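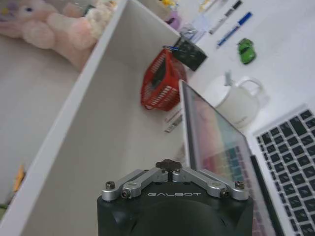

Udmont, Feb 18, 2024

How to buy a house that has to be moved

Every so often a perfectly good house goes up for sale without any ground under it. The owner of the land wants a car park, or a bigger house, and the old one is offered to whoever will take it away. The prices look like misprints. I paid 4000 for mine, a timber-framed cottage in Grostmont with two bedrooms and a bath I still can't get a spanner behind, and I have spent the time since learning what the 4000 didn't include.

What follows is the order I'd do it in if I were daft enough to do it again.

1. Find out what you're buying

Ask for the sale terms in writing before you fall in love with the porch. You want to know whether the chimney is included, who caps off the gas and water, who clears the old foundations and what happens if you miss the removal date. Mine said the house went back to the seller after 18 weeks, along with my money. I read that clause after signing, in the car.

If the place is old, check whether it is protected. The date over my door says 1707, which caused great excitement at the planning office until somebody looked at the nails. The lintel is old. The house behind it is a good deal younger and had simply put on airs. A protected building may not be movable at all, and you need that answer from the planners, in writing, before any money changes hands.

2. Have somewhere to put it

You need a plot, and permission to put a house on it. Moving a building does not bring its old permission along for the ride. As far as the planners at Udmont were concerned, I was building a new house that happened to be second-hand.

Get the soil looked at early. Foundations have to be ready, and cured, before the house turns up. A house on a lorry is charged by the day.

3. Get a mover to look underneath

Go for a firm that moves buildings for a living. I used Patwary, whose surveyor spent a whole morning under the floor and came out with a list. Ask any mover:

- Does it go in one piece, or get cut into sections?
- What bracing goes in, and who takes it out again?
- Whose insurance covers it on the road, and from what point?
- Who puts the plaster right?

The answer to the last one is you. Plaster cracks. Budget for it and try not to watch.

4. Walk the route

Drive it first, then walk the awkward bits. Look up more than you look ahead – cables, branches and low bridges are what stop a house. Ours went in 2 sections, split along the hallway, because of one bend outside the Kindcombe garden centre. The cable company wanted two months' notice to lift a single wire, so ring them before you ring anybody else.

Road closures are usually granted for very early mornings. Bring a flask.

5. Empty it, then empty it again

Take out the loose doors, light fittings, shelves and anything in the loft. Drain the pipes. Label every door and its frame with the same number, and write it somewhere you won't later sand off. I used chalk, in July, and then it rained.

6. Put it back together

The mover sets the house down and leaves. After that it's an ordinary building job with an odd start: join the sections, reconnect the services, make the roof weathertight, book the inspections. Do the roof first, whatever the electrician tells you.

Keep a fifth of your budget back for this stage. I kept back rather less and had a tarpaulin for a hall ceiling until spring.

We use cookies to remember your preferences and count visits. By continuing to browse you accept our cookie policy.

Related articles
Reading a removal clause before you sign it
What planners mean by "like for like"
Patching lath and plaster in small rooms
Buying a plot with no road to it
Temporary roofs: tarpaulins and better ideas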